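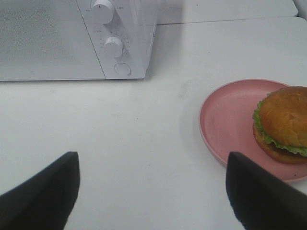 **Robot teaching by demonstration** (also *learning from demonstration*, *show-and-copy*, in older papers *programming by demonstration*) is a group of methods for giving a robot a task by doing the task with it, or through it, while the motion is recorded. Opposite of writing the moves out in code. Two main branches: hand guiding, where a person takes hold of the arm and moves it, and teleoperation, where the person stays off the arm and drives it with some other device. Used for kitchen work, packing, sorting, light assembly, lab chores.

The recording is usually called a *demonstration* or *demo*, sometimes an *episode*. A demo is joint angles over time, gripper opening over time, and in most setups since the switch to learned controllers, video from one or more cameras. Many demos of one task make a dataset. See [Recording](#recording).

## Terms

- **Teacher** or **operator**: the person giving the demo.
- **Leader / follower**: pair of arms, the first moved by hand, the second copying it. Older texts have master / slave, mostly dropped.
- **Backdrivable**: an arm that can be pushed around by hand without fighting its gears.
- **Reset**: putting everything back before the next demo.
- **Policy**: the trained controller that comes out the other end.

## Hand guiding

Also kinesthetic teaching, lead-through. Teacher grips the wrist or forearm of the robot and walks it through the job. Motors are set to cancel the arm's own weight so it feels light. Works well for wide, slow moves, wiping, pouring, pulling a door open.

Main advantage is force. The teacher feels the door catch let go, feels the plate touch the table. Main drawback is the teacher's own body, which gets into the camera view and blocks the thing being handled. Some groups get around it by recording the motion only, then playing it back a second time with the cameras on and the person standing clear. Playback only works if the objects are put back exactly, which in practice means tape marks on the table.

Grippers are awkward in hand guiding. One hand on the arm, other on a button or a trigger. Two arms at once needs two people, or a very patient one.

## Teleoperation

Operator sits or stands off to the side. Input devices, in order of how often they turn up in small labs:

1. Leader arm, a cheap copy of the robot with the same joints
2. Hand-held VR controller
3. 3D mouse
4. Game pad
5. Keyboard (last resort, slow, jerky, still used for testing)

Leader arms are easiest to learn because the joints match one to one. Hit a joint limit on the leader and the follower is at its limit too. VR controllers give only the hand pose, so the software has to solve for the rest of the arm, and near full reach it can snap to a strange elbow position. Ciarán Mac Suibhne's notes on the Sarnevico leader kit call this "elbow flip" and the name has stuck among users of that kit.

Force is the weak spot. Most cheap rigs send nothing back to the hand. Operators learn to read contact from the picture insted, a finger bending slightly, an object shifting. Rigs with force return exist, cost more, need faster links.

Delay matters a lot. At 40 milliseconds most operators don't notice. Much past that they start to move and wait, move and wait, and the demos come out full of pauses which the trained controller then copies.

### Operator view

Operator either looks straight at the robot or works from camera feeds. Direct view is quicker. Feed-only view is slower but fairer: the person is using the same information the controller will get later, so a demo can't depend on something only the person could see.

## Cameras

Usual layout is one fixed camera over or in front of the table and one on each wrist.

A wrist camera travels with the gripper. Fingers are always in the same place in the picture and the world moves around them, handy for learning the last few inches of a grasp. It loses the big picture. Larger items get cropped, small print and dial markings blur, and once something is held it may fill most of the view. Fixed camera covers the gap.

Lighting should be boring. Glossy plates, white tables and white appliances all wash out under a strong lamp.

## Choosing a task

Household tasks are popular since everyone knows what done looks like. Kitchen ones especially, and toy or real food both get used. Microwave tasks are a standard family, usually split up:

| Subtask | Difficulty by hand guiding | Difficulty by teleoperation |
|---|---|---|
| Open door | low | medium |
| Lift plate by rim | medium | high |
| Place plate inside | medium | medium |
| Close door | low | low |
| Turn dial | medium | high |
| Press button | low | low |

Ratings after Treasa Mac Suibhne's teaching handbook for the Plalano course. Others disagree on closing the door, depends on the hinge.

Plates are hard. A thin rim flat on a table leaves little room for a blunt finger to get under. Common tricks: tilt the plate with one finger and catch the raised side, slide it to the table edge, or pick a plate with a raised rim in the first place. Anything sitting off-center on the plate shifts the balance, so the grip point has to move too.

Dials are hard in another way. A two-finger gripper has to line up with the axis of the dial, turn, let go, come back, turn again. Wrist range runs out. Some operators push the dial around from the side with a single fingertip, which works on loose dials only.

## Recording

A session runs in a loop: reset, start, do the task, stop, mark good or bad. Reset often takes longer than the demo. Sorcha Mac Mathúna's study at Doherty logged 734 demos of a plate-moving task and found operators drifting toward the same start positions after lunch, same spot for the plate, same approach from the same side. The controller trained on those did fine in that spot and poorly elsewhere. Her fix was a printed list of start positions, followed in order.

What gets varied between demos:

- position and angle of the objects
- start pose of the arm
- which plate, which cup, which food
- lighting, sometimes
- clutter, later on

Bad demos. Opinions split. Some throw out every fumble. Others keep fumbles that end in a recovery, on the grounds that the robot will fumble as well and needs to have seen a way back. Demos that end in a failed task are nearly always dropped or labeled apart.

Size of dataset: varies wildly. A single fixed motion can be taught from one hand-guided pass. Learned controllers working from camera input want far more. The Fomano kitchen set has 3000 demos over all its tasks and its authors still report trouble with see-through glasses.

## Playback vs. learning

Simplest use of a demo is to replay it. Exact same motion each time. Fine for a jig on a factory bench, useless if the plate moved.

Next step up is motion fitting: demo is turned into a curve with an adjustable start and end, so the same reach can be aimed at a new position. Needs few demos. Needs something else to find the object.

Most current work trains a network straight from pictures to motion (*behavior cloning*). No separate object finder. Known problem is drift: small error puts the arm somewhere no demo ever went, next error is bigger, and so on. Handled partly by having the controller predict a short run of moves at once, and partly by corrections, where an operator takes over mid-run, fixes it, and the fix is added to the data.

## Operator skill

Big effect, not much written on it. Lautaro Riquelme's workshop paper compared new and practiced operators on the same rig and got smoother controllers from the practiced ones with fewer demos. Practiced operators move slower near contact, faster in open space, and do not pause to think with the gripper hanging in mid air. Riquelme recommends throwing away everyone's first session, his own included.

Fatigue sets in early. Wrist and shoulder for leader arms, eyes for feed-only work. Aisling Dolan's guidelines limit an operator to 2 sessions a day with a proper break between, and ask for the leader arm to be mounted at elbow height.

## Safety

Hand guiding puts a person inside the reach of a powered arm, so speed and force limits stay on and the stop button goes within reach of the free hand. Teleoperation keeps the operator out but not whoever is doing the reset. Usual rule is arm parked and disabled befor anyone reaches onto the table.

Kitchen tasks: appliance unplugged for training unless heating is part of the task.

## See also

- Behavior cloning
- Gravity compensation
- Haptic feedback
- Pick and place
- Shared control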